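5. Recording a Folding Demonstration

This section covers the folding task for the Skidisix student club. Read Section 4 (Charging and Pairing) before you start. You will need two hand-held grippers, one dark garment from the task bag, and a bed or table you can reach across without stepping.

5.1 Before you pick up the grippers

1. Check the club sheet for your operator number and your task code. The folding task is code 94.

2. Confirm that each gripper has at least 10 GB of free storage. If it has less, upload the old episodes first (Section 7).

3. Squeeze each handle fully and let go. The fingers should close together and open again without catching.

4. Look at the finger pads. Replace a pad that is peeling or has a smooth patch. Spare pads are in the drawer marked Dolel.

5. Wipe the lens with the dry cloth only.

CAUTION: Do not tighten the screws on the finger linkage. If a joint feels loose, stop and give the gripper to Ezequiel Chávez or Urmila Dubey.

5.2 Setting up the garment

1. Smooth the bedding by hand. Small wrinkles are fine.

2. Drop the garment on the bed from waist height. Do not arrange it.

3. Stand so that the bed is in front of you and the window is not directly behind you.

Note: Patterned bedding is allowed for code 94. Bedding close in color to the garment is not.

5.3 Recording

1. Take one gripper in each hand and press both record buttons. Wait for the second beep.

2. Hold the grippers up, open, for a slow count of three.

3. Grasp the garment near an edge. Take a small pinch of cloth between the pads. A large handful will slip out when you lift.

4. Spread the garment flat, then fold it. Move at the speed you would use at home, or a little slower.

5. Keep your bare hands off the cloth. If you touch it, end the episode and mark it "void" on the sheet.

6. When the garment is folded, open both grippers, back away from it, and hold still for another count of three.

7. Press both record buttons again.

The views below come from the cameras on the grippers. They show the cloth held between the pads, a folded garment with both grippers close to it, and a folded cloth with the foreground gripper open.

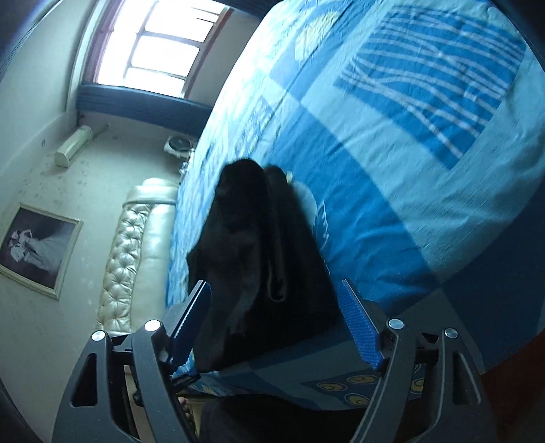
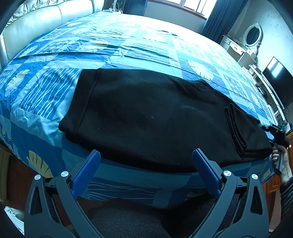
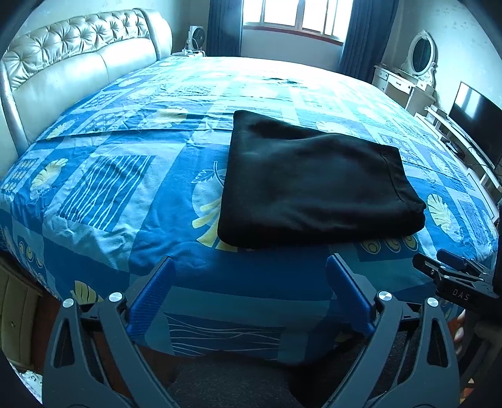

5.4 Checking the episode

1. Open the episode in Kaushik and play both views side by side. The two clips should start within 500 milliseconds of each other. If they do not, use the Align button once. If that fails, record again.

2. Scrub to the first grasp. Both fingertips must be in view.

3. Type the operator number and the task code, then press Save. Leave the comment box blank unless something went wrong.

CAUTION: Do not rename episode folders by hand. Kaushik will lose the link between the left and right clips.

Note for new members: the club's shared folding set held 1693 saved episodes on March 14, 2023. Void episodes are not in that total. Seema Awasthi keeps the sheet, and Bernadette Achterberg can reset a forgotten operator number.

5.5 Putting things away

1. Power off both grippers and set them in the case with the fingers open.

2. Return the garment to the task bag unfolded.

3. Plug in the case. The charging light should turn orange.

If you are borrowing a set over a school break, sign it out with Sushil Kandpal at the Naltusthorpe workshop. Sets borrowed for the summer are due back in September.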